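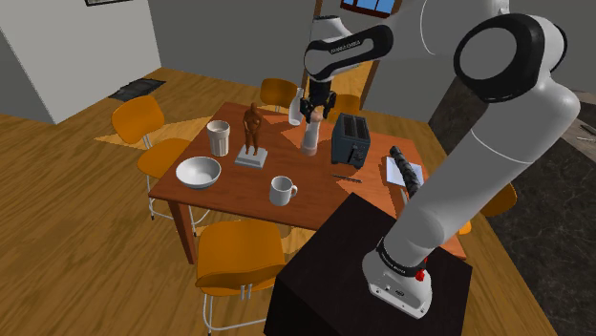
This site uses cookies to keep your session open. Accept | Settings

Print | E-mail

Hirnberg Seasonings Laboratory
Shared notebook, Sternance storage study
Jul 24, 2023
Entry by: Bit-na Ahn

Purpose of today's work: to repeat the sieve test on black pepper from the May delivery (El Idrissi, whole, lot 584) and to settle the question left open at the end of the last entry, namely whether the coarse fraction is growing in storage or whether the sieves were being loaded too heavily.

Samples were drawn from the three sacks held in the Zoner store. Each sack was opened at the top, and pepper was taken from the middle with the long scoop, as set out in the sampling sheet. The sack nearest the door had been retied with ordinary string. It has now been closed properly and relabelled. The contents smelled normal and showed no clumping.

Each sample was ground on the bench mill at the middle setting. The mill was brushed out between samples and a small amount of the next pepper was run through and thrown away before collection began. Colleagues are reminded that this step is required even where all samples come from the same lot.

Sieving was carried out with a load of 100 g and then again with half that load, using the 1,000 micron sieve above the finer pair. Shaking time was unchanged. With the full load, a mat of husk formed on the top sieve and held back material that should have passed. With the half load, the mat did not form, and the coarse fraction fell to the level recorded in May for all three sacks. The full weighings are on the loose sheet pasted overleaf.

Finding: the apparent change in the pepper is accepted as an effect of loading. The two earlier results taken with the full load are to be marked as doubtful in the main table. They are not to be deleted.
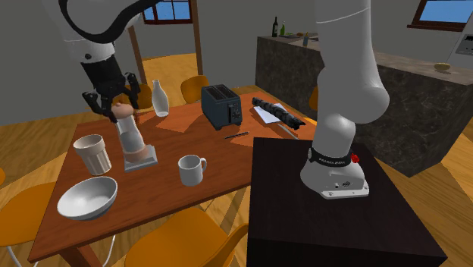
Pepper grinder on its tray, dining table.

Aroma check. Ground samples were placed in closed glass jars and left for 90 minutes before smelling. The panel was short by one member and the results are therefore entered as provisional. Sack two was judged slightly weaker than the others on the citrus note. No difference was recorded for heat or for woodiness. The jar lids were washed with the scented soap again, and this may have affected the first round, which was abandoned and restarted with fresh lids. Unscented soap is kept under the left-hand sink.

Moisture. The oven dish for sack three was knocked while being moved to the cooling jar and a little of the sample was lost. The reading has been struck out. A repeat is to be run from the retained portion, which is in the cupboard marked with the lot number.

Balance. Zero drifted twice in the course of the morning. It was levelled and checked against the reference weight, and it held steady afterwards. The window beside it should be kept shut during weighing.

Matters outstanding:
- Repeat moisture, sack three.
- Repeat aroma check with a full panel, jars coded afresh.
- Amend the method sheet to give the lower sieve load, and withdraw the old copy from the bench folder.
- Ask El Idrissi whether the lot was cleaned before packing. Dust on the finest sieve is greyer than that from the previous lot, and there is a little grit in it.

White pepper has not been started. Both bags remain sealed on the lower shelf.

B. Ahn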